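Sendska opens orders for the Tunura hand-held gripper pair

Hi, I'm Mawar Santoso, and I run product at Sendska. We've been teasing this one for a while, so I'm thrilled to say it: Tunura, our two-piece kit for recording hand work and teaching it to robot arms, goes on sale in November!

You pick up a gripper, you do the job the way you'd normally do it, and the kit records as you go. No arm on the bench, no safety cage, no booking time in the lab. A set is 2 grippers, cables, a charger and a carry case, and it costs $1785 with a 36-month warranty (yes, that covers drops, we've met our customers).

My colleague Veikko Peltonen led the redesign of the grip, and he went through more handle shapes than I care to remember. "I wanted people to forget they were holding it by lunchtime," he says. Early users at Vainio asked for a softer trigger pull, so we changed that too.

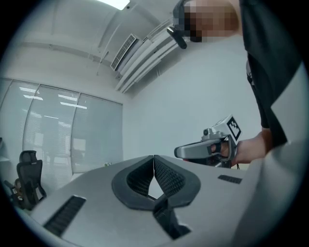 A Tunura session in the office, with a marker block on top of the gripper in hand.

Our recording software, Zamano, comes with every kit and runs on an ordinary laptop. If you'd like to try a pair before you buy, write to the Sendska sales desk and we'll set up a demo. I'll probably be the one who answers!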